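From: Wouter Mertens
To: Tosley Home Cooks list
Date: 3/13/23
Subject: Re: [tosley-cooks] Buns gone flat and wrinkly, please help

Hello Deirdre, and hello everyone,

Deirdre Mac Suibhne wrote:
> I have been making steamed buns from the recipe that went round in
> October, the one with the pork and spring onion in the middle. The
> taste is grand and my two eat them as fast as I can put them down,
> but they look dreadful. They puff up lovely under the lid and then
> the minute I lift it they go wrinkled like an old balloon. Some have
> a yellowish, gummy patch on the top as well. I use ordinary plain
> flour, dried yeast, and I steam them for 14 minutes over a good
> rolling boil. Is it the flour? My sister swears it's the flour.
>
> Also, does anyone line the basket with something that doesn't stick?
> I lose the bottom off every second bun.

I read this with a great deal of sympathy, as I spent the whole of one winter making buns that looked like my grandfather's elbows. I don't think it is your flour, though please don't tell your sister I said so, or tell her nicely. Plain flour is what I use myself, the cheapest one on the shelf, and I only go looking for the softer bun flour when we have people coming and I want them very white.

My first suspect would be the proving. Everybody worries about dough that hasn't risen enough, and so we leave it a bit longer, and then the phone rings, and then it is longer still. An overproved bun blows up beautifully in the steam and hasn't the strength to stay up afterwards. Once yours are shaped, try picking one up after twenty minutes or so. It should feel noticeably lighter in the hand than when you made it, and if you press the side gently the dent should come back slowly. If the dent just stays there looking at you, they have gone over. In a warm kitchen it can happen very quickly indeed, and I have been caught out more than once while looking for the soy sauce.

The second thing is the heat. A rolling boil is a bit fierce for dough. I bring the water up properly, put the buns on, and then turn it down to where it is steaming steadily without rattling everything on the hob. Mine get 10 minutes if they are small ones with no filling, and your 14 sounds right to me for pork, so I would leave the time alone and just be gentler with the flame. And then comes the part I find hardest, which is turning off the heat and leaving the lid where it is. Give them a few minutes. After that, lift it a crack, wait a little, and take it off. The sudden cold air is very hard on them.

The gummy yellow patches are nearly always drips, in my experience. Do you have a metal lid, Deirdre? You didn't say. If you do, tie a clean tea towel round it with the corners knotted up over the handle (well away from the flame, please) and the cloth will catch the water before it lands. A bamboo lid lets more of the steam through, so there is less to drip, though I still wipe mine if I am doing several batches one after another.

As for sticking, I cut squares of baking paper, one to each bun, and shape the buns straight on to them so that they never need to be lifted off the board. My neighbour uses cabbage leaves, and they are very good too, and you can eat them afterwards with a drop of vinegar. What I wouldn't do is oil the slats. I did that to my first basket and it smelled of old chip pan until the day I gave up and put it in the shed with the flowerpots.

And do leave room between them! I always want to squeeze in one more and I always regret it, and then we have a sort of bun loaf for supper.

If anyone has a good filling without meat I would be glad of it. My daughter has stopped eating pork, and I have now given her mushroom and cabbage so many times that she has begun to sigh when she sees the steamer come out.

Do write back and tell us how the next lot turn out, Deirdre. I shall be thinking of you.

Warm wishes to you all,
Wouter 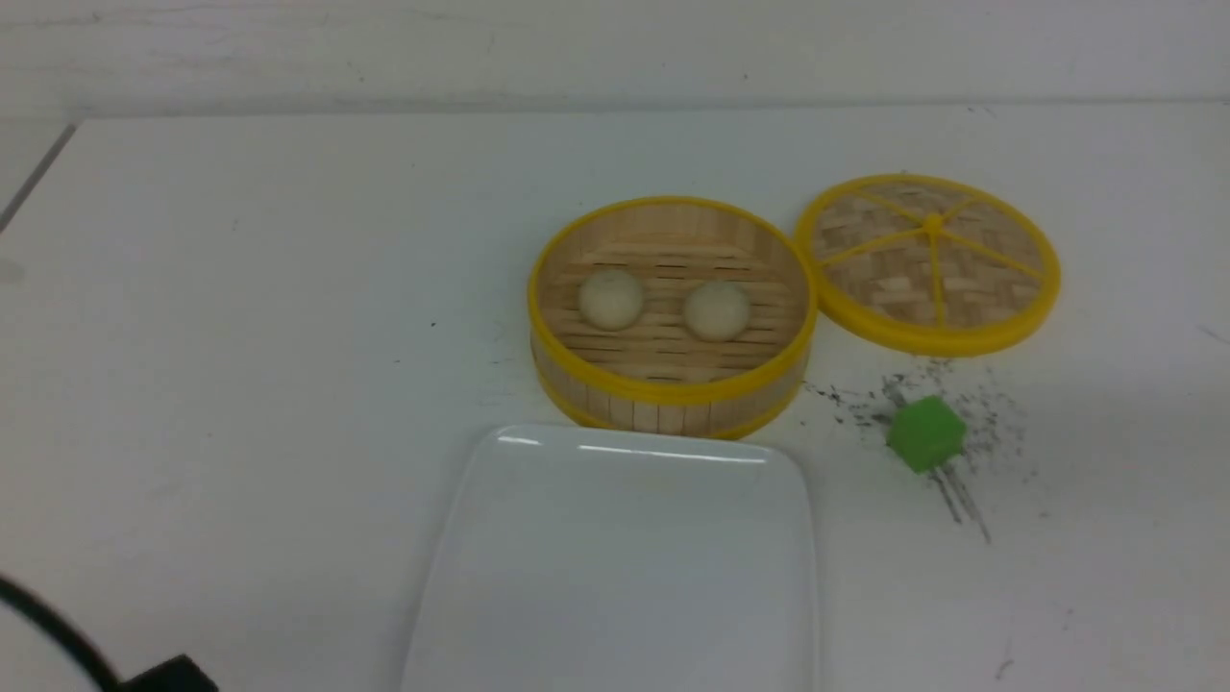
Can I freeze the buns once they are cooked?
Let them cool completely, freeze them spread out on a tray, and then bag them up once they are hard. Steam them again straight from the freezer until they are soft and piping hot right through to the middle of the filling.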